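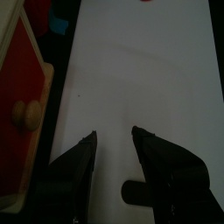
Figure 3. Wrist camera view during a demonstration of the toy box task, with both fingers over the white work surface and the box's round wooden knob at left.

4.2 Collecting demonstrations

We collected demonstrations for the toy box task in two ways. In the first, the operator held the arm behind the wrist and moved it by hand while the joints were in gravity compensation. In the second, the operator drove the same arm from a Terov hand controller in the next room and saw only the wrist camera stream. Each method gave 80 demonstrations. Joint positions, finger opening and wrist images were logged on a shared clock.

The wrist view is narrow. As Figure 3 shows, the two black fingers take up much of the lower part of the image, and the red panel with its knob is only partly in view at the left. Remote operators had to learn where the knob was relative to the fingertips from this view alone. We therefore let each operator practice for 5 minutes before logging began. Practice runs were discarded.

Guided demonstrations were shorter but less even in speed. Operators tended to pause just before contact, and a policy trained on the raw data copied these pauses. Following Amundsen and Verstraete, we removed still segments at the start of each run and resampled the rest to a fixed rate. Remote demonstrations had fewer pauses and more small corrections near the knob. We kept the corrections, as they cover states the policy is likely to reach when it misses.

Both sets were used to train the Punum policy described in Section 3, with the same network and the same 3,000 update steps. Results for each set alone and for the two combined are given in Section 5.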